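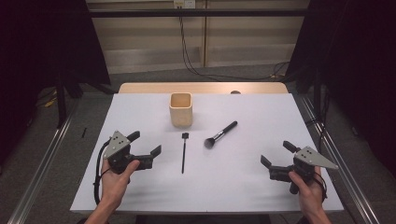
Ticket 859: jaw width drops out during brush-in-cup task
3 min read
Print | E-mail

Opened: 30 Mar 2020
Reported by: Kenji Iwasaki
Assigned to: Gudrun Strobel
Status: open, workaround in place

Symptom: the jaw width reading from one of the paired hand-held grippers freezes while the operator is moving a brush to the cup. The pose stream carries on as normal. On replay the Pustik arm sees a jaw that never closes and drives to the cup with nothing held. On one replay it touched the rim and tripped the force limit. Cup undamaged, arm recovered by hand.

Checked so far:
Logger restarted, no change.
Units swapped left to right. The fault moved with the unit.
Cable swapped with the spare from Tornthorpe. Fault still present, but less frequent. 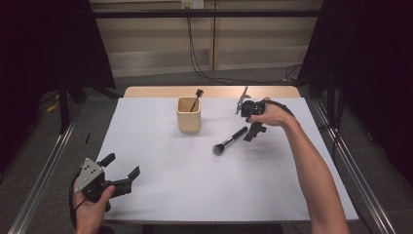 The freeze lasts up to 200 ms and clears without any action by the operator. It is more likely when the wrist is turned over near the top of the lift, so the first suspect was strain at the connector. Rafferty Ridgeway opened the housing and found the connector seated properly. The encoder magnet was not, and had play on its shaft. Magnet re-bonded, unit left overnight, ten test cycles run. Two still froze. 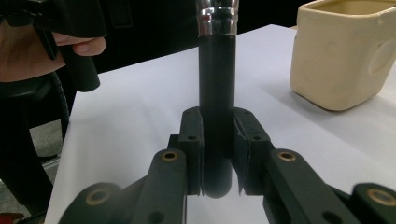 Handling and Capture Team, Bartoš Building

Update from Gudrun Strobel: raw encoder counts now logged next to the filtered width. The raw counts do not freeze. They jump, and the filter rejects the jump and holds the last good value. The filter is therefore doing what it was set up to do, and the hold should be flagged so that replay can stop on it. Flag added to the Nukley build. Replay now halts the arm on any held value.

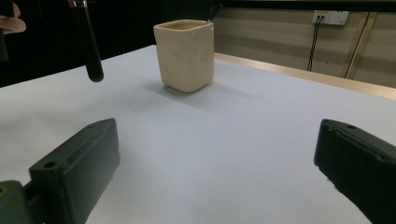 The jump itself is still unexplained. It appears only with the jaws nearly shut, which points at the linkage or the fingers before the electronics. The inner edge of the right-hand finger has a lighter, scuffed rim, and if the two faces no longer meet squarely the linkage could be rocking as it closes. New fingers requested. Until they are fitted, do not replay recordings made with this unit on the arm, flagged or not.

Comments (3)

Lucinda Kincaid: Did the force limit trip before or after contact with the rim? The safety sheet needs it.

Kenji Iwasaki: After. Limit has been lowered and the sheet amended.

Loretta Dvorak: We had the same jump on an older unit in November. It was a loose bushing. Check those before fitting the new fingers.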